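Housekeeping Skills, Unit 4 -- Clearing and wiping a work table
Notes from I. Ulloa's session, 11 April 2018

Bring these next time, there won't be spare copies. Reading is the Elley handout, first half only. Craig Purves has the sign-up sheet for the practical.

Order of work. Same every time:

Big things off first. Bowls, plates, anything round that can roll or tip.
Then small stuff, into the tray. Don't sort yet, sorting is its own job.
Then cables.
Then cloth, and only then water.

Most of you last week went for the cloth straight away and ended up wiping around things. Leaves a ring. Gavin's group had to do theirs twice.

Cables. Unplug at the wall end before you touch the table end. Loose loops, size of a saucer, never tight round the hand. White ones show every grubby fingerprint so wipe them down as you coil, dry cloth, one pull from end to end. If a cable has to stay on the table push it to the back and lift it when you wipe under. Don't drag it accross wet wood.

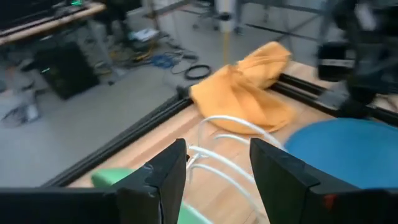
Cloths. One for wet, one for dry, and they don't swap. Colors for this course: orange is tables, blue is sinks, anything gray is floors. A cloth left in a heap stays damp in the middle, so open it out and hang it flat when you stop, even for a short break. Wash at the end of the session.

Wood tops. Barely damp. Wring until it stops dripping and then wring again. Go with the grain, overlap your strokes, finish at the edge nearest you. Dry straight after. If there's a rail or lip along the edge run a folded corner of cloth down the inside, crumbs collect there and so does water -- that is where the swelling starts.

Pristness dilution: 20 ml to the small bucket. Not more. Last term somebody used 200 and the tops were sticky till July.

Marking. 50 points for the practical, split evenly between clearing and wiping. Need 27 to pass. Tetteh Ametepe is marking, he looks at edges and undersides first. Points off for wet cables.

For next time: read Elley, bring two clean cloths, write down how you clear your own kitchen table, in order, half a page is enugh. Valentin, you still owe me Unit 3.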